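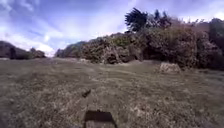
April, evening

Up before six and out of the hostel at Fornel by half past. I had coffee and the last of the bread on the step. My left heel is worse than yesterday. I put two strips of tape on it and laced the boot looser, and that got me as far as the first stream before it started again.

The guidebook gives 11 miles from Fornel to Gape. It felt longer. The climb out of the village is steep for the first hour, then the path levels off and there isn't much to do but walk. I passed a chapel with 1660 cut over the door. It was locked. I sat against the wall, ate an apple and changed my socks.

I spent a lot of the morning thinking about the job at Pristeck and whether to tell them before the summer or after. I had more or less settled on after. By lunch I had gone back to before. I'll leave it until I'm home.

Wind picked up in the afternoon and I wore the jacket from then on. Met a couple coming the other way who said the shop in Gape closes at four, so I hurried and got there with a few minutes left. Bought cheese, crackers, a can of soup and more tape. The woman at the register charged me for 2 cans and I had to go back in.

The room is small but the shower is hot. Washed my shirt and hung it on the window latch. Called home and got no answer, so I'll try again at nine.

Tomorrow is Nulura, a shorter day. Need to fill both bottles before I leave.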